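**Staff Forum: Operations / Handling and Repack**
**Thread: Bag handling at the Jostholm site, change of duties from September**

---

**repack_lead_J** wrote:

Colleagues are asked to use this thread for questions on the change of duties in Handling and Repack. Under the plan agreed with Zurkura, soft bags and pouches will move to the automated line in stages. Rigid cartons moved last year and are not affected.

During the first stage, 7 members of the team will spend half of each shift at the demonstration tables, working with the hand-held grippers. The remaining half stays on manual repack. Pay grades do not change in this stage.

---

**fenura_transfer** wrote:

I request clarification on one point. At the Fenura site the same arrangement was described as temporary, and it was extended twice. Is there a written end date for Jostholm?

---

**repack_lead_J** wrote:

There is no end date. The stage closes when 2,538 accepted demonstrations have been recorded. A demonstration that is rejected on review does not count toward the total.

---

**tableside4** wrote:

I have been assigned to the tables and wish to record my experience for those who will follow. Cartons were simple to teach. Thin plastic is a different matter. A bag folds under its own weight, the printed side turns away, and the point where one takes hold decides everything that comes after.

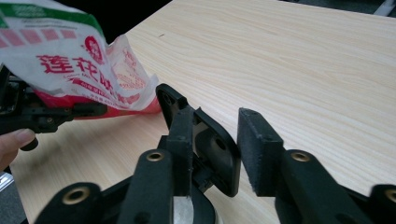
My own practice is to take the bag where the plastic is already gathered and to keep the second gripper open until the first hold is settled. New operators tend to close both at once, and the review desk rejects most of those attempts. The work is slower than manual repack and tires the fingers sooner. I would ask that the target per shift reflect this.

---

**count_and_weigh** wrote:

With respect, I do not share the concern about pace. Manual repack requires 515 bags per shift from each station. The table target is 300. That is a considerable reduction, and those of us remaining at the stations are covering the difference.

---

**tableside4** wrote:

The two figures do not measure the same thing. A bag at the station is lifted once. A bag at the table is lifted, turned, set down and frequently repeated.

---

**fenura_transfer** wrote:

Both posts are correct, in my view, and the matter should be raised under staffing. At Fenura the stations were short for the whole period. I would also like to know which positions will exist once the line handles bags without us. The notice from Fagundes mentions "monitoring roles" and gives no number.

---

**repack_lead_J** wrote:

The number of monitoring roles has not been set. I have forwarded the question on staffing at the stations and the request concerning the table target. Replies will be posted in this thread.

---

**count_and_weigh** wrote:

Please include whether monitoring roles will be offered first to current station staff. Several of us did not apply for the tables and would not wish to be placed behind those who did.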